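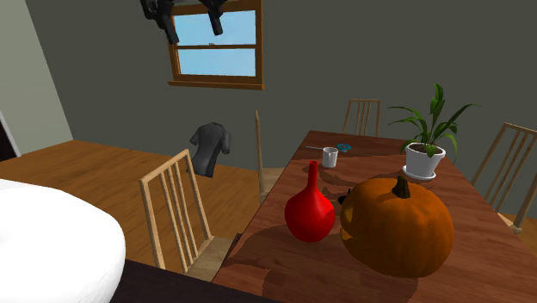

The dining room, second layout, with the pumpkin and the red vase.

The Second Arm

Makis Tzanetos had the budget open on one screen and the dining room on the other. The budget had not changed since lunch.

"Read me the line again," said Thodoris.

"Arm and gripper, Bremeck, with two years of service. Then the stand. Then a line that says other, and you've put 500 next to it."

"That's for the table."

"What table?"

Thodoris Chatzigeorgiou pointed at the dining room. He had spent most of the winter in there. He had put the plant at the back right and moved the mug behind the vase, and he had argued with Makis for a whole morning over whether a pumpkin belonged on the list of test objects. It did, in the end. It was large and awkward and the gripper couldn't close round it, and he wanted to know how the software behaved when it met a thing it should leave alone.

"If we buy the arm, we need a real one," he said. "A real table and real chairs. A vase."

"A vase is not five hundred."

"We'll need more than one vase."

Makis wrote that down. He worked for Nyberg, who paid for everything, and he came in twice a month to see what they had paid for. He wasn't unkind about it. He had once run a bakery supply firm and he knew what a machine cost after you had bought it.

"How many runs have you done in here?" he asked.

"On this layout, 158."

"And how many good?"

"Depends on the object. With the mug, most of them. With the vase it takes hold of the neck, and I don't like that. I'd want it lower down, but then it's too wide."

"So you want a bigger gripper."

"I want to know if I want a bigger gripper. Teko do one. It's dearer, and it doesn't fit the Bremeck arm without a plate."

"Is the plate in the budget?"

"No."

Makis scrolled up and down. There were 43 lines, and he had crossed out four of them in the car. He stopped at the one marked Dritness.

"I thought we'd finished with Dritness."

"That's the licence for the room. It runs until June. If we stop paying, the room goes."

"All of it?"

"We'd keep the files. We couldn't open them."

Makis looked at the screen for a while. The gripper hung in front of the window with its fingers down. There was a grey shirt behind the chair, standing up with no one in it.

"Does the shirt count?" he said.

"It's on the list for later. Cloth is hard. I'd put cloth in the second year."

"Then put it in the second year of the budget as well. You've got it in the first."

Thodoris took the keyboard and moved it. The total at the bottom went down a little. He moved the spare cables too, and then moved them back.

"If they only give us one thing," Makis said, "the arm or the room, which do you want?"

He had been expecting the question since the autumn and had an answer ready, with a chart. He didn't open the chart.

"The room until June," he said. "Then the arm. If we buy it now it'll sit in its box while I sort out the vase."

"And the service contract would be running."

"From the day it's delivered, yes."

"They won't like it. They wanted something to show people."

"They can come and look at the arm in June."

Makis deleted the Bremeck line, pasted it lower down and changed the quarter. He left the stand where it was — it took ten weeks to come, he said, and it was cheap. Then he went back to the line that said other.

"I'm making this two hundred," he said. "Get the chairs second-hand."

Thodoris said that was fine, and asked him about the plate.

6 comments
14 shares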